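Pirkel two-finger gripper vs. the Prondau angled gripper

Posted Wednesday, February 5, 2025

I bought the Pirkel in November to replace a Bamel that had started slipping on anything smooth. The Prondau was already on the left arm, so for the past few weeks I have run both on the same table with the same objects.

The Pirkel is a plain parallel gripper with slim dark fingers. Mounting took 21 minutes, most of it spent rerouting the cable so it cleared the wrist. The controller found it on the first try. The Prondau has angular finger links that swing out wide, and it needs a lot more room on the way in.

My usual set is kitchen and toy stuff: a mixing bowl, a red cup with a couple of utensils standing in it, a box with a small knob, and some speckled foam blocks in a row.

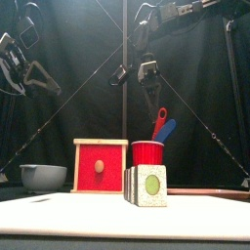

Pulling a utensil out by the handle is where the Pirkel earns its price. It comes straight down, closes on the handle and leaves the cup standing. The Prondau tended to bump the second handle on the way in, and I had to slow the approach to stop that. On the bowl it went the other way. The Prondau took the rim without trouble, while the Pirkel needed a closer aim and let go twice.

Foam blocks were a tie. Both squeeze too hard at the default force setting – turn it down before you start.

After 2,000 cycles the Pirkel's finger pads show light wear at the tips. The manual says to check them every 1,000, and I would stick to that. A spare pair costs $26.

My one real complaint is the dark finish. Against a black curtain the wrist camera on the other arm has a hard time finding the fingertips. I plan to put light tape on them.

Four out of five.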